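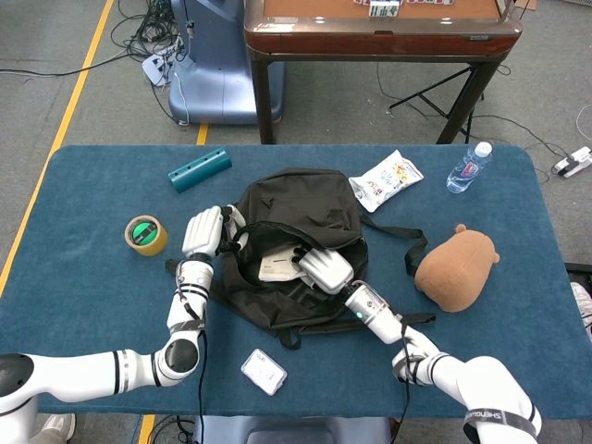

Photo: Pillomier course archive

Unit 4 handout: Packing a backpack, and what the advice is worth

Read before Monday. Bring your own bag with whatever is normally in it. Please don't clean it out first.

1. Where the rules come from

Most of you have met the standard rules. Heavy things go close to the back, soft things fill the gaps, and whatever you need first goes in last. They are repeated in school flyers, on store tags and in a great many travel articles, usually with no source. When a source is given, it tends to be another article.

The rules were written for hikers with large framed packs and a long day of walking ahead. A student going from a bus stop to a classroom has a different bag and a different problem. Some of the advice may carry over. I would like us to check before repeating it.

2. The objects on the table

Look at the mix at the top of this handout: a black backpack lying open, a roll of masking tape, a water bottle, a snack bag, a brown plush toy, a teal plastic bar with holes along it, and a small white box in a clear wrapper. A white-and-gray box or packet is already inside the bag.

Try sorting these by the usual "heavy, medium, light" method. You can put the bottle somewhere only if you know how full it is. The small box is worse, because size tells you very little about weight. So the first rule already asks for information that people packing in a hurry don't have, unless they pick up every item and compare.

Shape gives you more to work with. The bar is stiff and straight and will not bend around anything. The tape has a hole in the middle, which is wasted space unless something goes in it. The toy will probably squash, but it takes up a lot of room until something presses on it. The snack bag should not have anything pressing on it at all, and this is where "soft things fill the gaps" falls apart. A snack bag feels soft. Use it as padding and you will be eating crumbs.

3. Claims to be careful with

"A well-packed bag holds a third more." More than what? If the comparison is a bag stuffed at random, we need to know who stuffed it and how hard they tried.

"Always pack standing up." The Gruber worksheet says this and gives no reason. With the bag on its back the opening is wide and you can see into the corners, but things slide down as soon as you lift it. Both positions have a cost. Try each one.

"Use pouches." Pouches help with small things. They also take up room, and people forget which pouch they used. The Pidanero guide recommends a set of them on nearly every page – Pidanero sells pouches.

"Never carry more than a tenth of your body weight." You will see this and other fractions stated with great confidence. For this unit, treat them as opinions and write down where you found them.

4. A small test

In an earlier version of this exercise, run at the Tenel building, we gathered 233 timing slips. I don't put much faith in them. Students timed themselves, and several wrote down the same round number for every try. The one pattern I would mention is that second tries were faster whichever method was used. That is practice, and it would make any method look good if it happened to come second.

For our session, half the room starts with the hiker's rules and the other half starts with no instructions. Then switch. A partner keeps the time. Use the same items both times, and lay them out around the bag before you begin.

Write down:
Time from first item touched to zipper closed
Anything that had to come out and go back in
Anything bent or crushed
How long it takes to get the bottle out again

The last line matters most to me. Packing guides rarely mention unpacking, though a bag gets opened many times a day.

5. Written work

400 words, due the week after the session. Pick one packing rule, say what it claims, and say what your own slips can and can't show about it. "It felt more organized" is allowed as an observation. It is not allowed as a result.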